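Water hardness and descaling intervals
Forum > Plumbing and Hot Water > Electric storage

kettlefur
Posted July 28, 2023
We moved to Pumham in November and are on bore water. The test strip reads at the top of its scale. The hot water unit is a Perron storage model with two elements, and the lower one failed last month. The plumber fitted a new one and said to drain and flush every year. The manual says every two years. Which interval do people follow on hard water?

sludgevalve
Neither. Get a proper lab figure first. Strips top out well below what a bore can produce. If the result comes back near 600 mg/L as calcium carbonate, a yearly flush won't save the element. You need a softener ahead of the tank.

tempering_11
Disagree with the softener as a first step. Drop the thermostat before spending money. Scale forms faster as the water gets hotter, and plenty of units leave the shop set higher than they need to be. Keep it at 60 for legionella and no higher.

sludgevalve
He has a failed element. The thermostat is worth checking, but it won't take calcium out of the water.

kettlefur
Thermostat was on 70. Now on 60. I've sent a sample to the lab.

dripline
Check the anode while the tank is drained. I pulled mine after nearly 11 years and there was only core wire left. Also, softened water can use up a magnesium anode faster, so if you go that way, ask the maker which anode to fit. I run an Indo softener and changed to aluminium.

tempering_11
Agree on the anode. On flushing, most of the loose scale sits below the drain outlet. Opening the valve for a few minutes shifts very little. Isolate the power, close the cold inlet, drain fully, then open the inlet in short bursts until it runs clear.

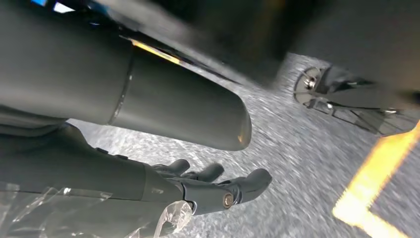

Colour of the flush water tells you something too. White grit is carbonate. Brown is more likely iron or a rusting tank, and flushing won't fix the second one.

kettlefur
Mine was white with flakes as big as a fingernail. Lab result is 420. Looking at the Indo and the Ova. The Ova is cheaper but regenerates on a timer.

dripline
Go metered. A timer unit burns through salt whether you use the water or not.

sludgevalve
Metered, and leave the kitchen cold tap and the garden on raw water.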